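Workshop tips: working at a plate-handling table

When the Zenura line came in, the serving staff at Satti moved from carrying plates to demonstrating how plates are carried. The job is done seated or standing at one table, with a gripper in each hand, and the same short movement is repeated up to 400 times in a shift. These notes were collected by Anitha Gowda from the people who do it.

Set the plate before you set your hands. Put it fully inside the recess, flat on the bottom. A plate resting on the lip of the tray tilts as soon as the jaws close.

Approach from the side, low and slow. Take the rim only. If the jaws reach past the rim they touch the food, and the plate has to be changed.

Park the idle hand near the table edge. Keep the marker cube clear of your sleeve and turned outward. A covered marker spoils the take.

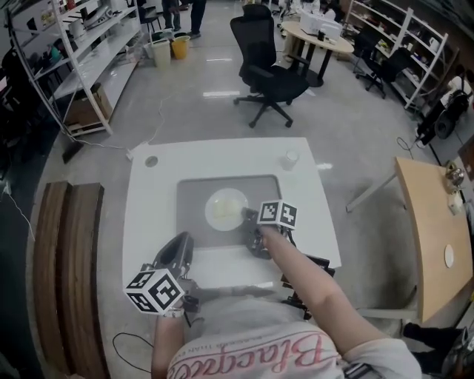
Right-hand gripper at the plate rim, left hand held back near the table edge.

Keep cups in a far corner. Elbows travel further than expected after the first hour.

Choose soft, flat foods for new staff. They stay put on the plate. Round items and anything in sauce can wait until the second week.

Wipe the jaws with a damp cloth every 34 plates, then dry them. Oil on the pads causes most slips. Do not use solvent on the cubes, as it lifts the print.

Route cables along the floor to the wall and tape them where people walk. Check the tape at the start of each shift.

Changes to the working day

Lifting is down. Wrist load is up. Umut Oral has set a change of hands every 20 minutes and a full break each hour. Staff who skipped the breaks reported sore thumbs within days.

Pay grades were revised in July, and demonstrators are now graded with the line technicians. Targets are set per table: 1000 good takes before a new dish is added, 3000 before the line runs it without a demonstrator. Log rejected takes with the cause, in one or two words.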